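Plivirgate grape handover logs: README and fault notes

Hello, and thanks for downloading this. I'm Jadwiga Cieślak and I look after the handover recordings for Plivirgate. Please read the bit about the grip fault before you train anything on these, as it cost us most of December and I'd hate for it to cost you the same.

What you get

616 episodes of a two-armed robot handling artificial fruit at our pretend market stall. Each one has joint positions, hand motor currents and a head camera view, all stamped by the Kurek logger. The labels are mine, so blame me for the odd typo.

The fault

In 7 episodes the upper hand carried on squeezing after the lower one had taken the bunch. Both hands held on, the arms pulled against each other and the wrist load climbed until somebody hit the stop button. One bunch came apart and we were finding grapes under the shelves for days! No one was hurt, but an arm that won't let go is a safety matter and I wrote it up as one.

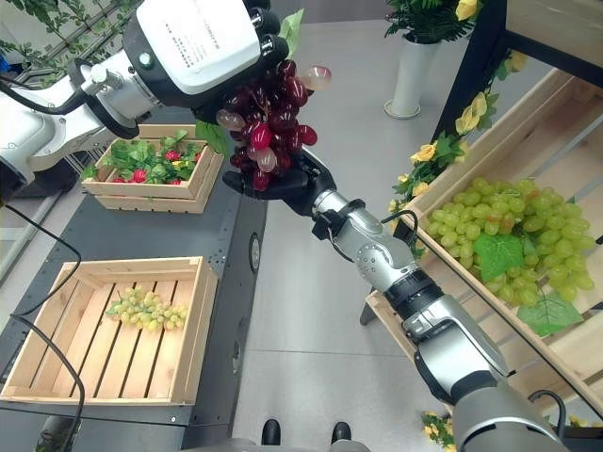
Plivirgate workshop, 5 March 2018

Both hands are on the red bunch at this point, one gripping from above and one cupping it from underneath. It's the moment to look at in every episode, and you can't tell a good handover from a bad one by the picture alone — you need the currents.

The cause was dull. Patutora (our hand controller) waits for a release message from the planner, and if that message turned up more than 280 ms late it was thrown away without a word in the log. The hand then sat there holding, quite happily. I spent ages blaming the fingers, swapped a perfectly good motor, and only spotted it when I lined up the two clocks by hand.

What we changed

Late messages now raise a fault and both arms stop. The fix is in Patutora only; the Trivari planner is still as slow as it ever was, and I'm still grumbling about it.

Using the files

Bad episodes have grip_fault set to 1. I've left them in — filter them out if you're training, keep them if you're working on fault detection. Currents are cut off at 4000 mA, so don't trust the flat tops.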